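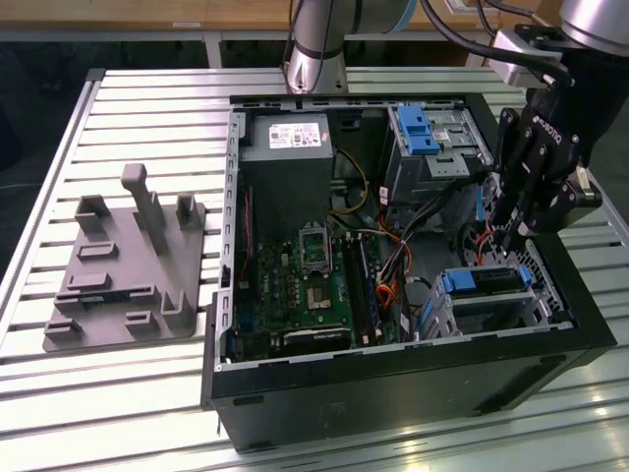 The patient, lid off, socket bare.

Apr 12, 2021 · 4 min read

Spent the day on the old tower, which Ottmar swears has years left in it. Ottmar also swears by his car, and I have been in his car.

The side came off without a fight. After that it was mostly cables. I don't know who decided that a power supply should come with every lead it could possibly need and then some, but they run right down the middle of everything, yellow, orange, red, black and white, like someone dropped a plate of festive spaghetti between the motherboard and the drives. I moved one bundle to see what was under it and found more bundle.

No CPU in the socket, of course. Ottmar says he took it out in August "to keep it safe" and it is now so safe that he can't find it. I asked Yara whether she had seen it and she said she'd seen a sandwich bag with something square in it, which she may have put with the fuses. We looked with the fuses. There were fuses.

The memory is still in, one long stick in the blue-edged slot, and I'm leaving it alone until I know what it is. The hard drive sits under a blue handle, and the optical drive has a blue latch to match. Somebody in a design office was pleased with that. I was a little pleased too, I admit. I haven't owned a disc in years but I still wanted to press the latch.

Imke called at lunch to say Strobel would sell us a refurbished one for 319, delivered. I told her we were nearly there. She asked nearly where. I said the line was bad -- it wasn't.

To do tomorrow: find the CPU, or stop looking and order one. Get the old files off the drive before Ottmar remembers he wants them. Tie up the spare leads so the fan has some room. Buy more sandwich bags and a marker, and write on the bags.

Supper was soup. Found a case screw in my cardigan pocket and put it in the egg cup with the others.

12 shares · 3 comments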